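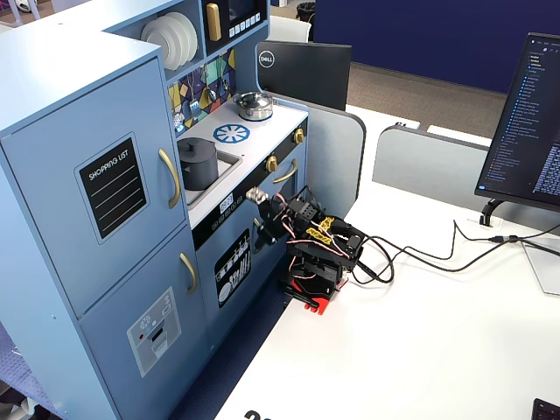 Why does milk stay good in the fridge but go sour on the table? The answer is about very small living things called bacteria. They are too small for your eyes, and they like to eat the same food as you. When the place is warm, they eat fast and become many. When the place is cold, they become slow and sleepy. Many fridges have a little snowflake on the door, like the one on the light blue toy fridge, and the snowflake is the sign for cold.

A fridge does not make cold. It takes heat out of the food and moves it away. Inside the thin pipes there is a special liquid. It turns into gas, and when it does this, it drinks up heat. Then the pipes carry the heat to the back of the fridge. Put your hand near the back of a real one (ask an adult first!) and you can feel warm air. 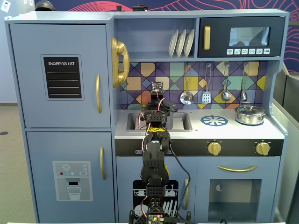

A freezer is colder than a fridge, so water inside the food becomes ice. Bacteria cannot grow there, but most of them do not die. They wait. In many kitchens the freezer is the upper door, and the bigger part is below. If your family writes a shopping list on the upper door, as there is space for on the toy one, you can add peas or ice cream to it.

Try at home: put 2 slices of apple on plates, one in the fridge and one on the table. Look again after 10 hours. Which one is more brown?

Search Starnel Kids Type a word
44 shares 2 comments
© Starnel Kids, Banberg | Contact | Back to top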